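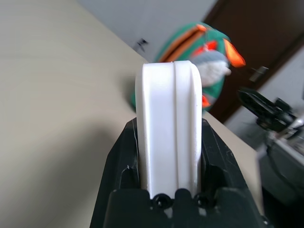
Wrist view, white block held upright in the fingers, green plush behind it on the table.

August, open day, Kultthorpe lab

Writing this up the same evening while I still remember the order of things. Doors opened at 12 and the first group was from Honotia, mostly people from their packing side. After them came a mixed group, some families, some people who had seen the sign on the road.

Setup was the usual two arms at the cream table. I ran the demo from the Eltora script, pick, hold, turn, set down, then the same with the plush toy. The white plastic block is still the best thing we have for a first pick. It has straight sides, so the fingers close flat on it, and the groove down the face lets people see when it is being turned. The plush is better for showing grip force. Kids wanted the plush every time.

Grip force was left at the low setting all day. I tried one step up before we opened and the block crept upward in the fingers as they closed, so I went back. Worth looking at the finger faces before changing anything else. The left finger has a few scuffs and scratches on it now and there is dust on the right one. Wipe them down, then test again with the same block.

Had one stop in the first session. The controller threw code 999, which the manual lists as "unspecified" and nothing more. Restarted, homed both arms, carried on. Lost 7 minutes and the Honotia people used them to ask questions, so no harm done. Log is saved under the open day folder. If anyone has seen 999 before, please write under this entry.

Questions that came up more than once:

How does it know where the block is? Told them about the wrist camera and put the live view on the big screen. Should have had that up from the start. People stopped crowding the table once they could see it.

How old is it? The arms are from 2018, the gripper fingers are newer.

Can it pick up an egg? Did not try. Maybe next time with a boiled one.

The Győri people could not come but asked for a short clip of the hold and turn. I have the wrist recording. The view is tilted, so the table edge and the door run at a slant, and the door handle shows behind the toy. Fine for them I think, they want to see the fingers.

To do
- clean fingers, retest grip one step up
- tie back the cable on the second arm, it hangs down in front of its mount
- send clip to Győri
- print the question sheet larger
- put the plush back in the drawer with the other test items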